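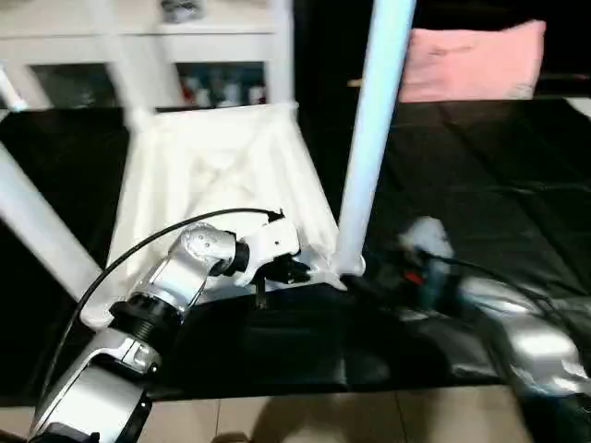
White chair on its side, August

So I finally made it to the open day at Plinico, the furniture place out past Slanina, and I had such a good time! I'd only planned to stay an hour (parking was free until 6) and ended up doing the whole upholstery tour with Norbert Hudec, who has worked there 18 years and talks about webbing the way my uncle talks about trout.

The sewing room was my favorite. Big windows, radio on, bolts of wool stacked right up to the ceiling, and they let us try stitching a cushion corner. Mine came out looking like a dumpling. Rosalind Castellanos fixed it for me in maybe three seconds, and I got to take it home anyway.

Lunch was bean soup and bread in the yard, 5 euros, and worth the line. Skip the coffee, though. The seconds sale opens at 9 and the good stools were long gone by the time I wandered over, so next year I'm going there first.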